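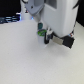 Chapter 7
When the Work Changes Hands

Ask people what they did at work last week and most of them will tell you about the interruptions. They will tell you about the supplier who called three times, or the label printer that jammed, or the afternoon they spent covering for somebody else. They will hardly ever mention the two hours a day they spend picking small things up and setting them down again, even though those two hours are very likely in the job description and the interruptions very likely are not. Keep that in mind as you read this chapter, because it has a good deal to do with why automation so often surprises the people who pay for it, and sometimes the people who have to stand next to it as well.

Our main case comes from Hadwood, a sample-preparation plant that had 146 people on its payroll in the year we will be looking at. Hadwood receives cups of powders and pastes from food companies, checks them, portions them out, caps them and sends them along to the testing floor. For a long time this was done by hand at a row of benches, and the people at those benches were good at it (I have tried capping cups at their pace, and I can tell you that I was not invited to stay). Then, one June, the company put in the first robot arms under a plan it called Movitz, and over the following months 18 bench jobs were rewritten.

Please notice the word "rewritten." Newspapers like to say that jobs are lost or saved, and of course both of those things happen, and we will come to them in Chapter 9, where they get the space they deserve. But a great many jobs are neither lost nor saved. They keep their title, their locker and their parking space, and what goes on inside them becomes something quite different. At Hadwood, a bench preparer who used to handle cups all morning now loads trays, watches a line of arms, clears the odd jam, and decides what to do with a cup that doesn't look right. Some of the preparers were delighted, particularly those whose wrists had been bothering them for years. Others missed the rhythm of the old work, and missed even more the talking that went along with it, since it is easy to chat across a bench while your hands are busy and a good deal harder when you are expected to keep your eyes on a screen.

There was also the matter of what the old hands knew. An experienced preparer could feel through a glove that a paste was too thin, and would set it aside without giving it much thought. None of that had ever been written down. In the first weeks of Movitz, 112 samples came back from the testing floor for exactly the sort of fault a person would have caught, and the plant had to go and ask its own preparers, a little sheepishly, what it was they had been doing all those years.

We will follow Hadwood through the chapter and set it beside a second workplace, the Usuga laundry, which went about things in a different order and consulted its staff before buying any equipment at all.

Before you go on

Think of a job you have held, or one held by somebody in your family. Write down every task in it that you can remember, including the dull ones, and put a mark beside each task that brought you into conversation with another person. Hang on to the list, as you will need it again in Section 7.3.

7.1 Tasks, jobs and the space between them

It helps to begin by separating two words that we use in everyday talk as if they meant the same thing. A task is a single piece of work with a beginning and an end, such as putting a cap on a cup. A job is a bundle of tasks that an employer has decided one person should carry out, and the bundle is usually a good deal older, and a good deal more accidental, than anyone in the building remembers.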